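Progress report to the Sikovby housing fund, second period
Review of the Oltunix home navigation kit

Work in this period went into the simulated flat. The kit comes with an indoor route planner, a set of furnished homes to run it in, and a logging tool. We have completed 537 of the runs set out in the work plan. Doorways remain the main test.
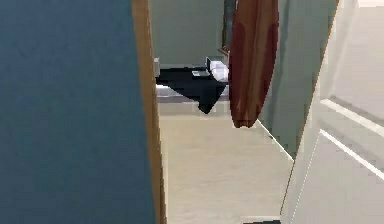 Page last changed: December

The bedroom doorway leaves a narrow opening between a wooden edge strip and the open white door, with the bed against the back wall. Runs that start in line with the opening are going well. Those that start at an angle take longer, and eight of them ended in a timeout. Oltunix has sent a revised planner, which we are loading now.

Bathroom runs began later than planned. The door beside the partition stands open between the dark floor and the pale wooden one, and each run has to cross from one to the other.

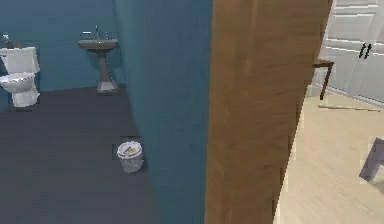

Source: Nandau project, simulator output

The small wastebasket near the partition is included in the obstacle list for this room.

Spending to date is $2,139, with $814 left for licences. We ask that the unspent licence money be carried into the next period. Comparison with the Carrier kit has not started.

Valentin Hauser
Project lead, Nandau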